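After the Meal: Clearing the Long Table

Welcome back to the gallery, and thank you for stopping by. Regular visitors will know that I usually put up pictures of gardens and of the old mill road at Trodberg, so a page about dirty dishes may come as a change. But I have grown fond of that half hour after people have eaten, when the talk gets slower and the table has to be turned back into a table. My father kept a 1964 household manual on the shelf above the stove, and it gave a whole chapter to clearing up and barely a page to dessert. I must have read that chapter more often than most novels.

All of this comes from the back kitchen in Rondudov, on a gray November afternoon, with the soup long gone and the coffee still to come. Click on any picture to see it larger, and do leave a note in the guest book if you feel like it!

1. Scraps first

The manual was very firm on this point, and so was my father. Before a single dish goes anywhere near the rack, the food that's left gets scraped together in one place – rice, carrot, whatever there is – and paper and wrappers go somewhere else altogether.

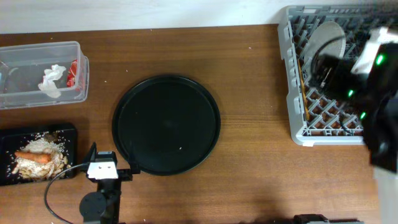

I learned the hard way why you don't mix the two, having once spent a good part of an evening picking bits of napkin out of what was meant for the compost. Miloslav Ondrejka, who has the plot behind ours and takes our peelings, was very gracious and only mentioned it every time we met until spring. Rice is the real nuisance, of course. It travels. You can wipe a table with the best will in the world and still find a grain under your elbow at breakfast, hard as a little stone. My own method is a dry cloth first and a damp one after, always working toward yourself with a hand cupped at the edge, though I know people who swear by a crumb brush and won't hear a word against it.

2. Room for the rack

We had a smaller rack for years, a wire one from the hardware store on Vávra, and I was sorry to see it go. It leaned to one side and the cups slid off it, but it had come with us through two moves and I had got used to stacking around its bad corner. The big gray one took some getting used to. It wants half the table to itself, and you have to plan your meal around it like an extra guest.

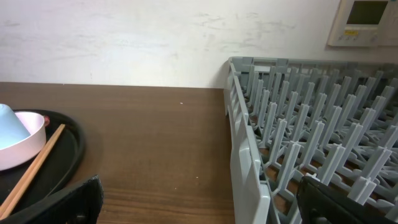

Ravindra Jaiswal stayed with us for a while that autumn, and he and I had a long and very friendly disagreement over which way plates ought to face. He likes them all turned in the same direction, big ones at the back, with a gap left between neighbors so the air can get through. I put them in as they come to hand and hope for the best. I have to admit that his way dries faster, and I have been doing it ever since, though I haven't told him so and would be glad if you didn't either.

3. Plates, bowls and chopsticks

A tray is the great friend of anyone with a long table and tired legs. I gather the small things onto it and take them along together, and it saves me I don't know how many trips in the course of a week.
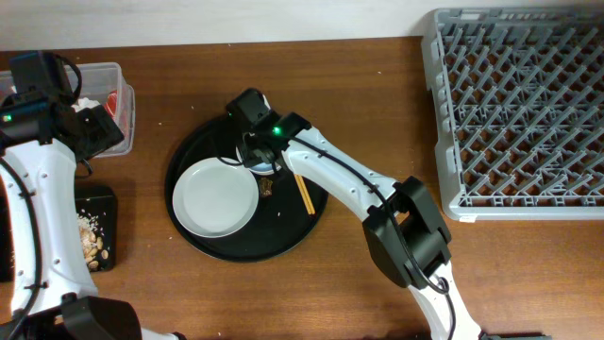
Chopsticks I always leave until the end, and I wash them in a bundle, rolling them between my palms under the tap the way Ravindra showed me. They should dry standing up if you can manage it. The nuts get put away in a jar with a tight lid, supposing there are any left by then, and at our house that depends a good deal on who is helping.

The next gallery will be back outdoors, with the frost on the allotments and the footbridge at Trenditz, as soon as I have sorted through everything. If you have a clearing-up habit of your own, from your mother or your grandfather or wherever it came from, I'd love to read about it in the guest book.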